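About Us

Drurkance started because two people who had known each other since graduate school kept having the same argument over lunch. Sumathi Nadar thought the trouble with household robots was mostly a trouble of touch, and Walid Najjar thought it was mostly a trouble of patience, meaning the patience of whoever had to teach them. They never settled it. They did rent a large room in Itholm and fill it with furniture, and the rest of us drifted in after that. We are 14 people now, counting the two part-timers who keep the servers alive, and we would love for you to know a bit more about what we get up to all day.

The short version is laundry. We study how a machine can learn to handle cloth by watching people do it, and our method, which goes by the name Fullo, is the thing most visitors have heard of if they have heard of us at all.
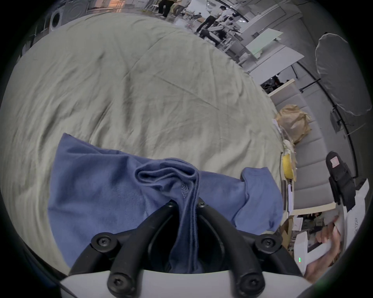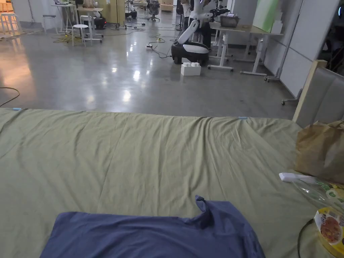

Fullo grew out of a simple frustration with the way cloth gets described to a computer. A box has corners and a mug has a handle, and you can write those down, but a shirt dropped on a bed has no shape worth writing down, and it will have a different one as soon as you touch it. So we stopped asking our model to work out the whole garment. We ask it only where the next good pinch is, and which way to go from there. A ridge of gathered cloth near a hem or seam, like the one between the black fingers on the blue garment, is the sort of spot the method looks for, and the small peaked fold standing up from the navy cloth in the second picture is another. Walid calls these "handles," and the name has stuck even though Sumathi has never liked it.

Our first full study used 1,786 demonstrations made by people holding a gripper in their own hands. We trained on all of them and then, in March, we trained again using only those in which the person had let go and pinched again at least once. We had fully expected the smaller set to do worse. It did better, on 16 of the 23 garments we tested, and the gain was biggest on the long-sleeved ones. Our best guess is that the second tries teach the model what a poor grip looks like, though we are careful to call it a guess, and towels showed hardly any difference at all. Fitted sheets are still a sore subject around here and we will say no more about them.

The person who got us into the habit of writing down our failures was our first advisor, Dr. Rawashdeh, and we still keep what everybody calls the Rawashdeh book, a plain running list of what went wrong and what we were trying at the time. New people read it during their first week. It is long, and parts of it are pretty grumpy, but it has saved us from repeating ourselves more often than any piece of software we own.

We are a small company and we like to stay talkative. If you work on cloth, or teach a class that would like to come by, or just have strong feelings about how a T-shirt should be folded, please write to us through the contact form and one of us will write back, usually at greater length than you bargained for.

Comments (3)

tailgate_marie
Did the re-pinch set have more demos from your experienced people? That could explain a lot of it by itself.

Sumathi Nadar
Good question, Marie, and we worried about the same thing. The mix of people was close in both sets, but we didn't balance it on purpose. We're redoing it that way now.

oldironer
I fold in thirds and always have. Please teach it thirds.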